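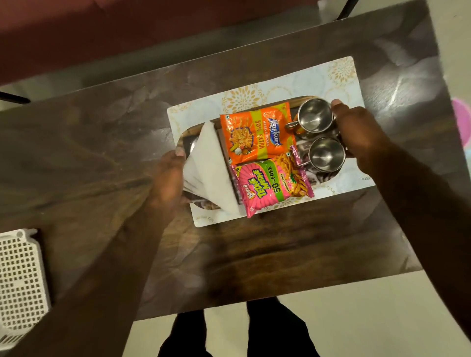
Wanted: people who don't think they can be taught to remember names

Piltport is looking for adults to take part in a test of the Groketus memory course. People who are sure it works are welcome too, but we have plenty of those already.

The course costs 2,000 rand and the brochure says it will "double your recall by the weekend." Double it from what? We asked. The sellers sent us 1,070 customer comments, most of them very happy, and not one test score from before the course. Kagiso Mtshali read them all. Quite a few were about the free parking.

So we are running our own test in Lekota, starting in September. Half the group will take the course. The other half will spend the same hours playing card games and chatting, and we'll see who can put the right name to a face a month later. If the course wins, we'll say so. I have my doubts.

What you would do

You come in for two sessions and take a phone call in between. You don't get to choose your group, so please don't ask Mpho, who has no say in it either. We pay for your bus fare and feed you lightly. The course sellers are not paying for any of this and won't see the results before you do.

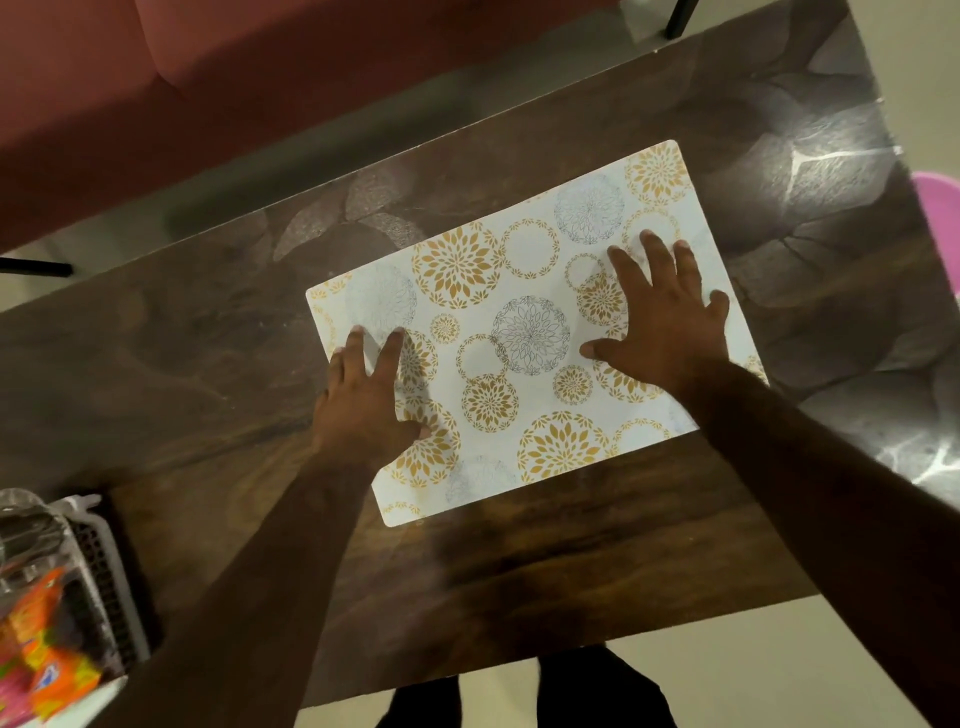

The name test takes most of the first session. You hear a list of names, wait, and then say back what you can. During the wait we ask for no pens, no phones and no counting on your fingers, which is a known trick. A placemat on the table is enough to mark the spot: both hands flat on it, fingers spread, until we say go. It feels silly for the first minute. Thandeka Mnguni will stop you if you start tapping, and she does notice.

Who can apply

You should be over 18 and able to follow a list read out in English. You should not have taken Groketus, or the older Flasarcombe course it seems to have borrowed from. Teachers and salespeople can apply, though we may limit how many we take, as they practice names all day long.

How to apply

Send a short note to Pieter Kruger at the Piltport front desk. Tell us your age, the days you can make it, and how good you think your memory is. We'll compare that last answer with your score. Notes must reach us by Mon 17 December for the second round of testing; the September places go to whoever writes first.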